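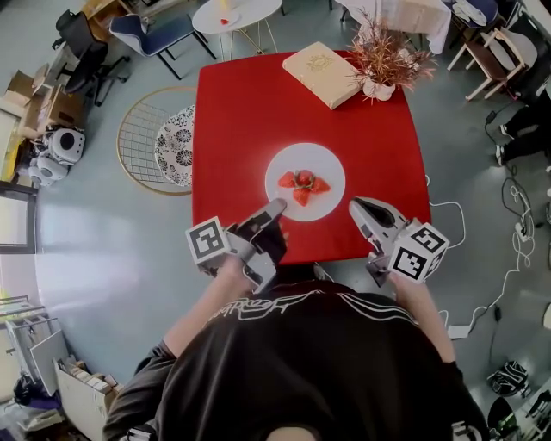

Ustow Room: Table Setting and Furnishing
Progress report to the Agbenyega Fund
18 February 2024

1. Scope of this report

The grant covers the furnishing of the Ustow room at Mumeck and the preparation of a written standard for setting its small tables. The standard applies to cloths, plates, one fruit plate per table, and the fixed decoration. Work on the lower seating area beneath the mezzanine is paid for separately and is not reported here.

2. Work completed

The red cloth has been adopted for the square table. It was compared with the white cloth, which stays in use on other tables in the room. The red shows crumbs less but makes a badly centered plate more obvious, since the plates are white and round. Staff asked for the red. The order was placed with Postport in October and the invoice, 712 in total, has been paid from the textiles line.

The fixed decoration is a pale rectangular box and a white container of spiky reddish-brown stems. Both go at the far side of the table, opposite the working side. The box may lie at an angle. The stems go next to it or just behind it, and no part of the arrangement should hang over the plate. Fresh flowers were considered and dropped on grounds of upkeep.

Seating remains mixed. The dark blue chairs, the wooden chair with the dark seat and the round gold wire-framed chair with the patterned cushion are all kept. The small round side table with gold legs is kept as well and may be used to hold items during setup. Cardboard boxes are still stacked by the light wood furniture along one side of the room. They will be moved when the storage shelf is delivered.

3. Fruit plate

Most of the time in this period went into the fruit plate. The present standard calls for four whole strawberries with the leaves left on. The tops meet in the middle of the plate and the tips point outward, one to each side. The berries are placed one at a time, and the plate is centered before the first berry goes on. Moving a loaded plate disturbs the arrangement, particularly on cloth.

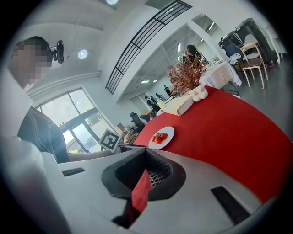

The berries are to be held at the widest part. Holding by the leaves was tried and is not recommended, as the leaves tear and the berry turns. A berry set down slightly off its position should be left until the others are placed and then corrected once. Repeated handling marks the fruit.

Clearing follows the reverse order. Berries come off the plate before the plate is lifted, and they may rest directly on the cloth at the near side while this is done. The decoration is not touched. The target for one complete setting, from bare cloth to finished plate, is 6 minutes. The trial record holds 30 settings, of which 29 were accepted without correction. The remaining one was rejected for a plate placed too close to the edge of the table.

4. Open points

Daylight from the large paned window changes the look of the red cloth a good deal during the day. The color was approved under the ceiling lights only, and a second check by the window is outstanding.

Laundering instructions have not been received. Until they arrive, juice marks are blotted and the cloth is turned. The draft standard permits berries to rest on the cloth during clearing, and this clause drew the only comment from outside the project.

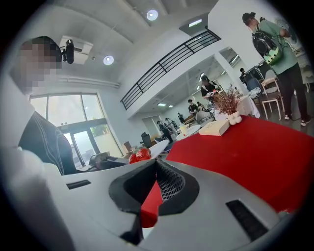
Postport wrote that the clause should be removed, that strawberry juice will set in a red cloth as readily as in a white one even if it shows less, and that a side dish would cost very little. The point is accepted in part. A small dish will be tried in the next period, and the clause stays in the draft until the trial is finished.

5. Next period

Second color check. Side dish trial. Delivery of the storage shelf and removal of the boxes. Issue of the standard to Mumeck staff in printed form. No change to the budget is requested.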